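Help wanted: someone to run the bakery counter with me at Minami

Saturday mornings and weekday afternoons, Prendham
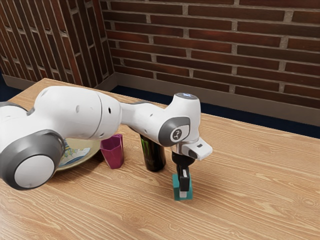
I've been putting off writing this for weeks because I don't love job ads. They all want a rock star, and I want a person who can slice a loaf evenly and remember that the lady in the green coat can't have sesame. So let me just tell you what the job is and you can decide if it sounds like you.

Minami is a small bakery on the corner of Triltatero Street, two doors down from the shoe repair place. I opened it with Hideaki Kuroda, who does nearly all the baking and would be very happy never to speak to a customer before noon (he's lovely after noon). I do the counter, the ordering, the books and the phone. We make milk bread, melon buns, curry buns, a dark rye that people drive in for, and cakes to order. The curry buns are the ones you'll get yelled at about when we run out!

Up to now it's been me out front with a couple of students, and both of them graduated in the same month, which was great for them and terrible for me. So I'm looking for one person, part time, 23 hours a week to start.

The hours are Tuesday through Friday, noon to 4:15, and Saturday from 6:30 in the morning to 12:30. We're closed Sunday and Monday. The Saturday shift is the one I really need covered, so if you can't do Saturdays please don't apply hoping we'll work it out. I've tried working it out. It ends with me crying into a tray of rolls.

What you'd be doing: serving, wrapping, slicing, taking cake orders and writing them down in handwriting that Hideaki can read. Making coffee, which we keep simple (drip, latte, iced, and that's the whole menu). Keeping the cases full and the front swept. Washing trays, a lot of trays. On Saturdays you'd also help box up the standing orders, and there's one for a café across town that is 111 buns every single week, and they have to be packed by 8 when the driver shows up. It's kind of fun once you get the rhythm of it, especially with the radio on.

You don't need bakery experience. I'd like you to have worked with the public somewhere, whether that's a store or a school office or a front desk. You should be okay on your feet for a whole shift and able to lift a flour sack with somebody on the other end of it. You'll need to be over 18 for the slicer. If you speak some Japanese that's a nice extra, and a few of our regulars will adore you, but plenty of our customers don't and neither did our last two hires.

Pay is $19.50 an hour, plus your share of the tip jar, which we split by hours every Saturday at closing. We pay every other Friday. You get bread to take home, within reason, and lunch if you're on a weekday shift (Hideaki makes rice balls and gets offended if you bring a sandwich). Paid sick time starts from day one. We close for 13 days over New Year and I pay your normal hours for it. I used to work for a place that didn't do that and I still hold a grudge.

December is the crazy month. Last year we sold 3,850 melon buns between Thanksgiving and the New Year break, and there were mornings when the line went past the shoe repair place. I'd ask you not to plan time off in December, and in return I'm really flexible about the rest of the year. Have a kid's recital? Go to the recital.

Parking is bad, I won't lie. There's the lot behind the old Steline building, free until 6, and it's a five-minute walk from there. The bus stops right across the street but the first one on Saturday gets in too late for the early shift, so you'll need another way to get here that day.

To apply, come by the shop any weekday after 2 and ask for me, or drop a note through the door with your phone number and when you're usually free to talk. A resume is fine if you have one handy. If you don't, write me a few lines on where you've worked and what you liked about it. And tell me what kind of bread you grew up eating! I ask everybody that and I've gotten some wonderful answers.

If it looks like a fit I'll have you in for a paid trial shift, four hours on a weekday, so you can see what we're like too. I'd love somebody to start within the next month, but I'll wait a little longer for the right person if you have to give notice somewhere.

Oh, and wear closed-toe shoes to the trial. The back floor gets slippery around the sinks.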